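Review: Codness Event scoring tablet and software

Prepared for the Sarpong League equipment pages, 12th June

The Codness Event is a scoring system for baseball and softball clubs. It consists of a tablet in a rubber surround, a carrying case, a charging lead and a licence for the scoring software. The League was supplied with two sets in January and has used them at both of the diamonds at Flusska. This review sets out the findings for clubs considering a purchase before the next season.

Setting up

The tablet arrives with the software installed. A club account must be created before the first game, and team lists can be typed in by hand or loaded from a spreadsheet. The spreadsheet route is quicker but strict: one misplaced column and the whole list is rejected, with no indication of which line is at fault. Clubs are advised to download the blank template from within the software and fill that in.

Memory is 128 GB, well beyond what a club will fill with score sheets.

Scoring a game

The main screen shows the diamond, the count and the batting order. Balls, strikes and fouls are entered with a single tap. Balls in play require a second screen, where the scorer marks the fielders involved and the final position of each runner. Routine ground balls and fly balls are handled well. A rundown between bases takes considerably longer, and in two of our games the scorer fell a batter behind while entering one.

Pitching changes are simple to record. The software keeps a running pitch count and displays a warning when a pitcher is within 10 of the limit set by the league. Junior managers found this the most useful feature of the system. Inherited runners were charged to the correct pitcher in every game we checked against the paper book.

Corrections are the weak point. The undo button steps back through the last 5 entries only. Anything earlier must be changed from the play list, and a change there does not always carry through to the fielding totals. Scorers should keep a paper book alongside until this is put right.

Screen and battery

The screen is legible in shade and poor in direct sun. At Flusska, where the scorer's table faces the afternoon light, a hood was needed. One charge lasted through a doubleheader with the brightness at its highest setting. The rubber surround is firm and gives a good grip, although the port cover works loose with use.

Reports

Box scores can be printed or sent by email at the end of each game. The layout is clear and follows the order most scorers will expect. Season averages are updated when the tablet is next connected to a network. The play-by-play report is less satisfactory, as it repeats the full name of every batter and runs to many pages.

Rating and recommendation

Ease of use: good
Accuracy: good, subject to the remarks on corrections
Screen: fair
Reports: good

The League considers the Codness Event suitable for clubs with at least one experienced scorer. Clubs whose scorers are new to the game should begin with a paper book and borrow a League set for a trial. Requests for loan should be made through the equipment page, giving the fixture and the diamond.

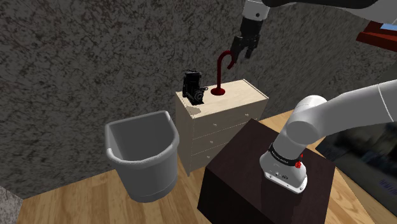
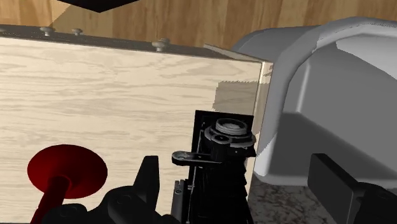 Computer renderings. First, a white robot arm with a black gripper; second, a light-coloured wooden panel with round-headed screws along its upper edge.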